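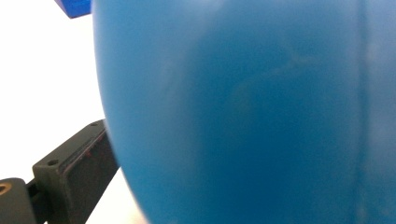 Call for Participants: Grutenov Student Manipulation Project

Posted 15 Aug 2020

The Grutenov project is taking applications for the coming project year. Grutenov is a student project in robot grasping, run out of the Kowalchuk Technical Center and supervised by Socorro Espinoza. The project year ends in May with entry in the Ernine Cup, a regional student competition in object handling.

There are 12 places. Applicants must be enrolled at the center in any program, day or evening. No prior robotics course is required. Students who took part last year may apply again but are not given priority.

Scope of work

The project trains a robot arm to pick up, move and set down objects using recorded human demonstrations. Participants record the demonstrations by hand with a gripper tool that carries its own camera. The recordings are checked, labeled and used to train a control policy, which is then run on the arm and scored.

This year's object set includes balls of several diameters, rigid plastic blocks, soft packaging and kitchen containers. Large balls are a priority. Objects close to the maximum jaw opening fill most of the camera view at contact, and last year's policy lost track of the jaw position in those cases. Part of the fall work is to test new finger shapes and camera angles against this problem.

Positions

Demonstration recording (6 places). Plans and records grasp sequences to a written protocol. Keeps the session log. Rejects takes with missed contact, dropped objects or lost tracking. Steady hands and patience with repeated tasks are more useful than programming skill.

Hardware (2 places). Designs, prints and fits gripper fingers. Keeps the tools in working order, including fasteners, bushings and camera mounts. Records every change to finger geometry, with the date and the part revision. Applicants should have used some CAD package and a 3D printer before, in a class or at home.

Data and training (2 places). Maintains the upload and checking scripts, trains the policy, reports results to the group. Working knowledge of Python is required. Experience with image data is helpful.

Evaluation (2 places). Writes the test plan, resets the test table between trials, scores runs on the arm and keeps the results sheet. Evaluation members do not record demonstrations for the objects they score.

Members may trade duties by agreement after the first term. Finger designs, in particular, are open to proposals from anyone on the project.

Time commitment

Two lab sessions per week, plus one group meeting. Recording sessions are limited to 30 minutes per operator, followed by a break of equal length. Attendance at the first two training sessions is mandatory. An operator who has not finished training may handle the tool under supervision, but those takes are not added to the training set.

The workload rises in the weeks before the Ernine Cup. Check your exam dates before you apply.

Credit and costs

Participation can be counted as a project elective, subject to approval by your program. It can also be done without credit. The position is unpaid. Printing material, fasteners and test objects are supplied. Competition entry and travel are paid by Skanmont, the project's sponsor. Skanmont has no part in the selection of participants.

Safety

All participants complete the lab safety course before using the arm. Closed shoes are required. Long hair and loose sleeves must be tied back. No one runs the arm alone. The hand-held tools may be used without a second person present, but must be signed out and returned to the same shelf.

How to apply

Send one PDF containing:

- your name, program and year
- first and second choice of position
- one page on something you have built, repaired, measured or programmed, including what went wrong
- weekly hours when you cannot attend

Hardware applicants should add a drawing or screenshot of one part they designed. Data and training applicants should add a short code sample, no longer than two pages. Grades and letters of recommendation are not considered.

Applications go to Socorro Espinoza through the project office at the Kowalchuk Technical Center. Paper copies may be left in the Grutenov mailbox outside the lab. Applicants on the short list will be asked to a short practical session in which they record a few grasps with the tool and fill in a session log. The log is graded along with the grasps.

Questions about eligibility should be sent to the project office. Questions about the tool or the arm can be brought to the lab during posted hours.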